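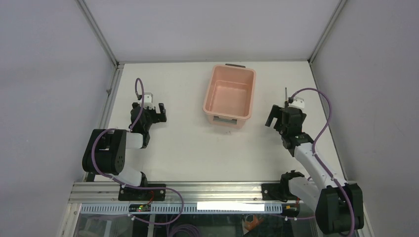
Cubeta rosa vacía sobre la mesa blanca, con el lado largo orientado de atrás hacia delante.

Wuden: ficha de datos

Wuden es una colección de imágenes y anotaciones sobre cubetas de plástico con asas y los objetos pequeños que se guardan en ellas. Cubre tres actividades: llenar la cubeta, vaciarla y ordenar su contenido. Esta ficha describe qué contiene la colección, cómo se preparó el material, cómo se anotó y qué problemas conocemos.

Versión: 2
Fecha de la versión: 2023-11-13
Responsable: Saulius Vaher
Idioma de las anotaciones: español
Uso permitido: investigación y docencia, sin redistribución de las imágenes sueltas

Contenido

La colección tiene 835 sesiones. De ellas, 699 están anotadas por completo; el resto lleva solo la etiqueta de actividad y el estado inicial de la cubeta. Una sesión empieza con la cubeta en la mesa y termina cuando todos los objetos están en el lugar que indica la instrucción.

Cada sesión incluye:

- imágenes de la mesa tomadas desde un punto fijo
- la instrucción escrita
- la lista de objetos, con su identificador
- el estado de la cubeta al principio y al final (vacía, parcial, llena)
- observaciones libres, cuando las hay

Las sesiones de llenado empiezan siempre con la cubeta vacía. Las de vaciado empiezan con la cubeta parcial o llena. En las de orden puede darse cualquiera de los tres estados, y conviene leer el campo estado_inicio antes de agruparlas.

La cubeta

El modelo de referencia es un recipiente rectangular y hondo de color rosa salmón, con las esquinas redondeadas y un borde grueso que sobresale. Las paredes interiores se inclinan hacia un fondo plano. Tiene un asa en cada lado corto. En las anotaciones la llamamos cubeta_rosa.

El borde y el fondo se anotan por separado. Un objeto apoyado en el borde no cuenta como guardado, aunque la mayor parte quede dentro. Un objeto que asoma por encima del borde pero descansa en el fondo, o sobre otro objeto que descansa en el fondo, sí cuenta.

El asa no se considera parte del contorno en el campo orientacion. La orientación se toma por los lados largos del borde y se redondea al valor más próximo de la tabla incluida en orientaciones.csv.

La mesa

El tablero es blanco y rectangular, con paredes lisas en tonos grises a la izquierda, al fondo y a la derecha. Las paredes no llevan carteles ni etiquetas. Elegimos un fondo sin textos para que las instrucciones no pudieran resolverse leyendo algo de alrededor.

Las marcas pequeñas del tablero no se anotan. Si alguien necesita localizarlas, hay que hacerlo a mano.

Objetos

Los objetos se agrupan en dos juegos. El juego Dernano reúne piezas de cocina y de mesa: cucharas, tapas, vasos apilables, paños doblados. El juego Barkero reúne material de escritorio: rollos de cinta, cuadernos, estuches, cajas de clips. Ninguna sesión mezcla los dos juegos.

Los paños dieron más trabajo que el resto. Al doblarse cambian de contorno y a menudo tapan otros objetos, de modo que en la lista llevan el atributo deformable. En la versión anterior no lo llevaban y los recuentos por categoría no coinciden con los actuales.

Instrucciones

Hay 815 instrucciones distintas. Algunas se repiten en varias sesiones con los objetos en otra posición. Tres ejemplos:

- "Guarda las cucharas en la cubeta y deja los vasos en la mesa."
- "Vacía la cubeta y pon los cuadernos uno encima de otro."
- "Saca el paño, dóblalo por la mitad y vuelve a guardarlo."

Los términos izquierda y derecha se refieren siempre a la imagen. Fondo es ambiguo en español: puede ser el fondo de la cubeta o la parte trasera de la mesa. En la versión 2 usamos fondo solo para la cubeta y parte trasera para la mesa, pero quedan instrucciones antiguas sin corregir. Llevan la marca revisar_fondo.

Anotación

Las etiquetas las puso el equipo de Sakalauskas en dos pasadas. En la primera se marcaron la cubeta y los objetos visibles; en la segunda se revisaron los estados y los objetos tapados. Los desacuerdos los resolvió Saulius Vaher y quedan registrados en desacuerdos.csv con las dos etiquetas originales.

Cuando un objeto no se ve porque está dentro de la cubeta, debajo de otro, se anota como oculto y no se dibuja su contorno. No se deben estimar posiciones a partir de la lista de objetos.

Archivos

sesiones.csv: una fila por sesión
objetos.csv: identificador, juego, categoría y atributos
instrucciones.csv: texto y marcas de revisión
orientaciones.csv: tabla de valores para la cubeta
desacuerdos.csv: etiquetas en conflicto y decisión final
imagenes/: una carpeta por sesión

Todos los CSV están en UTF-8 y usan punto y coma como separador.

Problemas conocidos

El estado parcial es demasiado amplio. Incluye desde un solo clip hasta una cubeta a la que le falta un vaso para estar llena. Quien necesite más detalle puede usar la lista de objetos guardados al final de la sesión.

Los rollos de cinta transparente tienen contornos poco fiables sobre el tablero blanco.

Hay sesiones de vaciado con la etiqueta orden. Corregimos las que encontramos en marzo, antes de cerrar los ficheros, pero no se ha hecho una revisión completa.

Cambios respecto a la versión 1

Se añade el atributo deformable.
Se separan borde y fondo en las anotaciones de la cubeta.
Se retiran las sesiones sin estado final.
El campo posicion_cubeta pasa a llamarse orientacion.

Las correcciones se envían a Saulius Vaher, indicando el identificador de la sesión y el nombre del archivo afectado.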